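January 5, 2024

Slept badly and got up before six. Rain most of the morning. Jummai called to say the train on the 8th is still running, so I started on the clothes I have been putting off since before Christmas.

I did the sweaters first. Two went into the bag for Waltraud's sale and the gray one stays, even with the elbow the way it is. Shirts took longer than they should have. I ironed three and then gave up and hung the others as they were. Lunch was soup and the end of the bread.

Paid the Cheema bill, 56 dollars, and wrote the number on the calendar so I don't pay it again like I did in March. Igor came by for the drill. He stayed for coffee and talked about his mother's apartment, which still hasn't sold. He thinks she will have to come down on the price.

After he left I got to the jeans. I always fold them the same way, flat on the table, legs together, then up from the hem, and smooth out what I can with the side of my hand. The seams never want to lie down and I don't fight them much.
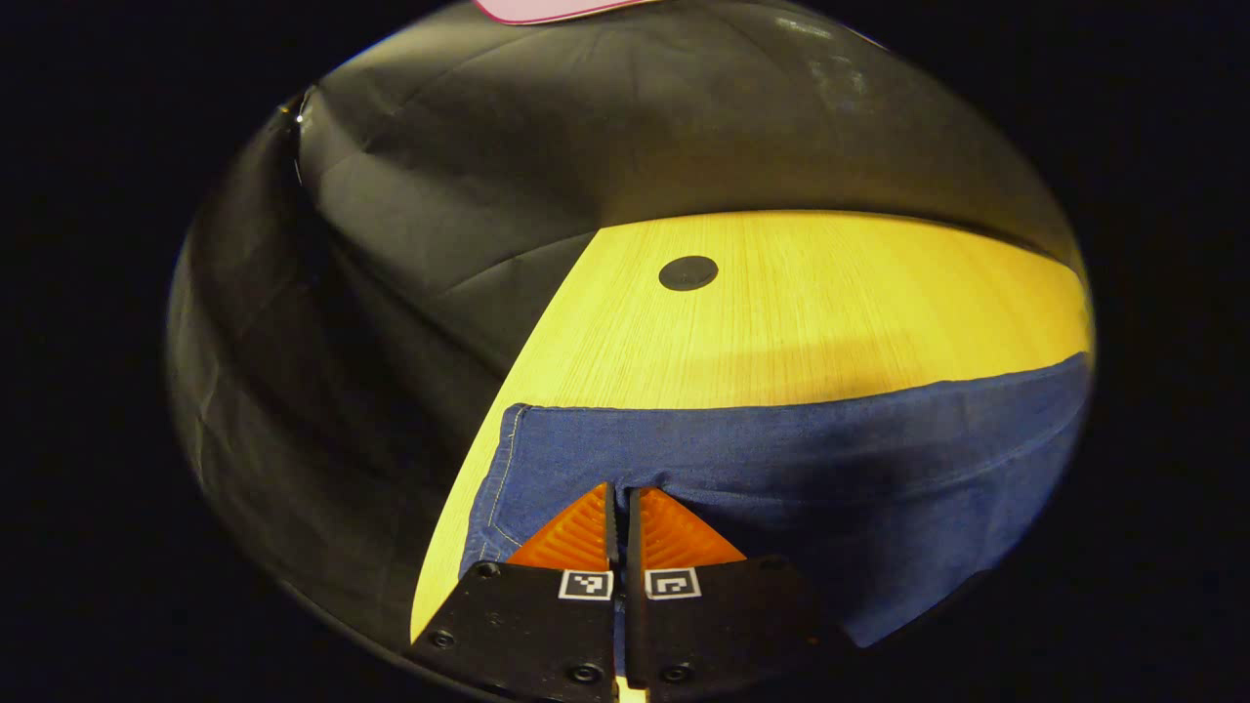
The pair from Ladumier is too tight now and I should admit it. I put it on the chair to think about, and it will probably be there in a week. Everything else went back in the dresser, and the bottom drawer closes again.

Need to buy hangers and dish soap. Call Femi about the 8th. Bed by ten if I can.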